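Noman Rind manages supplies at Grolarier, and for six years he has fought against what people leave on tables after lunch. "Everybody thinks the trash can is the problem," he says. "But the problem is the five minutes before it."

His rule is simple: sort where you sit. An apple nobody has bitten goes back to the kitchen, a crushed can goes to metal.
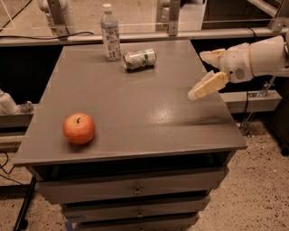 "Bottles are more difficult," he continues. "People see a cap and think someone will come back for it." In July he collected 174 of them – he kept a list. He now asks colleagues to write their name on the label, or to give the bottle up by 2 p.m.

He also likes furniture with drawers, but not for food. "Once I found a very old pear," he says, and does not want to say more.

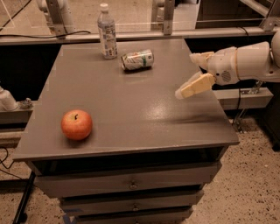 What goes in the drawers

"Cloths, bags and one pen," says Rind. "The pen is for the labels."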